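Waaka wreath base, natural willow
Made at Galurby by Dekasthorpe

The Waaka is a plain willow ring for door wreaths, table rings and hanging flower arrangements. It comes without any decoration, so you can use it for holly and ivy in winter, dried grasses in autumn or fresh stems for a single weekend.

Each ring is 36 cm across and is wound by hand from whole rods. The rods are steamed first so they bend without splitting. Colour runs from light tan to dark brown and we don't sort by shade — if you need a matching pair, say so when you order and we will pick two that are close.
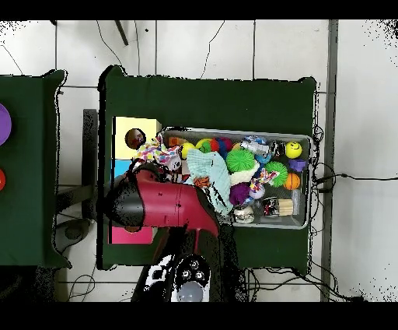 Balls and other toys in a metal tray.

Fixing stems
Push woody stems straight into the weave. Softer stems are better tied in with reel wire or jute. Start with the foliage, working in one direction, and keep the flowers until last. Fresh material will need a small water tube or damp moss behind it.

The ring will carry up to 300 g of material on a single hook. For heavier work use 2 hooks, or lay it flat on a table.

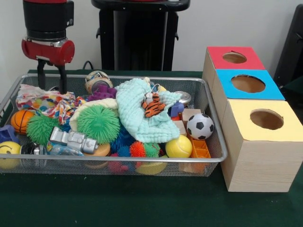
Brellow hanging ribbon is sold separately, in moss, cream and rust. It goes over the top of most front doors and ties at the back of the ring.

Care
Keep the ring under a porch if it is going outside. When you take it down, cut the ties, shake out the bits and store it somewhere dry and airy. A sealed plastic bag will make it go mouldy. 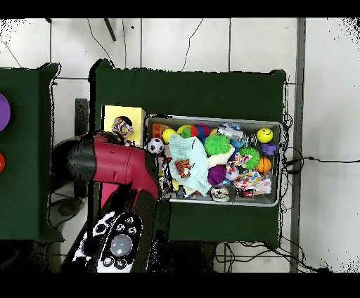
Ordering
Product code: 109
Sold singly or in packs of six
Cut willow is delivered to us in January and new stock is ready from March. Orders placed before noon are packed the same day. Unused rings can be returned in the original wrapping.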